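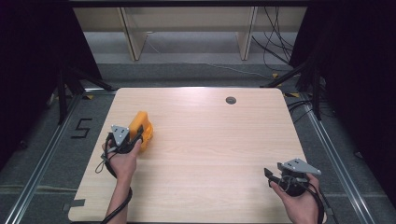 O preço da demonstração

A oferta da Erkico para captação de demonstrações manuais, comercializada sob o nome Tarnadier, merece exame mais atento por parte das instituições de ensino. O conjunto compreende um par de garras empunhadas pelo operador, a respectiva cablagem e a licença de tratamento dos registros, ao valor de 2.391 euros. A renovação anual custa 555 euros.

Entendemos que o preço do equipamento é razoável. O da renovação, não. Uma escola que adquire o conjunto em setembro assume um encargo permanente, sem garantia de acesso aos próprios registros caso deixe de pagar. Ruth Inga, em parecer apresentado em agosto, recomendou que essa garantia constasse do contrato. Subscrevemos a recomendação.

Cabe ainda uma reserva quanto aos cabos. Garras ligadas por fio limitam o gesto de quem demonstra, e a Flesix já anunciou uma versão sem fio. Enquanto a Erkico não rever as suas condições, convém que as escolas optem pelo aluguel por semestre.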